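Notebook, April, 7:40 a.m.

Day unit at Lekwood. Carrying on from the last entry on the fatigue diaries for people on palliative chemo. Davoud typed up the second batch last night, so we now have 84 diaries in and 71 usable. The others stop in the first week or have the scores left blank. I'm keeping the blank ones in a separate folder because some have good notes in the margins even without numbers.

Main problem is still the evening score. People fill it in whenever they remember, often the next morning, and by then they've slept and the number comes out lower. Setsuko compared the late entries with the ones done at bedtime and the gap is 2 points on the ten-point scale. That's bigger than the change we're trying to pick up between cycles. She wants to mark the late ones and run everything both ways. Agreed.

Thoa phoned the people who gave up early. Most said the booklet was too long on bad days. One man said he didn't like seeing his own handwriting get worse. Wrote that down as he said it — I don't have a column for it.
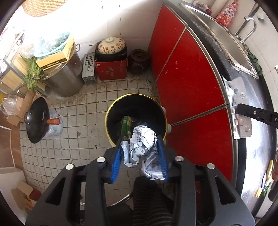 Do we drop the morning score to make the booklet shorter? Keep it for now, and cut the two pages on appetite, which the dietitian's form already covers.

Kyu-ri tested the shorter layout on the ward side. She says the large print version works better for nearly everyone, including people with good eyesight, and that the pen loop should go back on. The Kostberg booklets had the loop and we left it off to save money. Ask the printer for a new price with it on.

Also from Kyu-ri: the word "tired" means too many things. Patients use it for sleepy, for weak legs, and for not wanting to talk. Mereana suggested a free line under each score that just says "What did you stop doing today?" I like this. Small things turned up when she tried it aloud in clinic: stairs, hair washing, reading to a grandchild.

To do
Setsuko: late entries marked, both runs, send plots
Davoud: check diary 57, two dates look swapped
Thoa: call back the two who asked for large print
Me: ethics amendment for the new line, draft by end of April

Fridge log for the blood samples is in the other book.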